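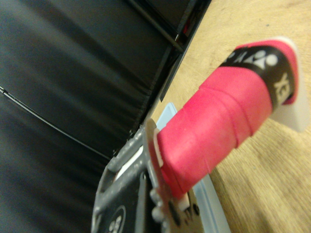 The Trarance open day runs two stations, both on household handling, and visitors may stay at either for as long as they like. Station times are posted at the Konditz entrance. Objects are ordinary store items, used as sold: at one station the gripper closes on a racket handle with a pink Yonex grip, over a light-blue plastic tray. Soft wraps of this type are a useful test of grip force.

Is the litter tray part of the program?
Yes. An arm holding a slotted scoop works at a tray of gray litter, with an open waste bin on the same table. The litter is clean and comes from a new bag.

How long is a session?
Each session lasts 40 minutes, including questions. Groups are limited to 42 people.

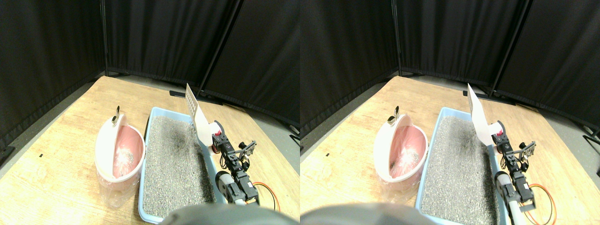

Benjamín Vergara wrote after the June session that the scooping was slower than he expected, and asked whether the speed could be raised. It can, but we keep it low for open days - granular material spills easily.

Can I operate an arm myself?
Only with staff present, and only at the Quezada station. Minimum age is 16.

Do I need to book?
Yes, by email to Nicanor Rivadeneira. Please give the number of people in your group.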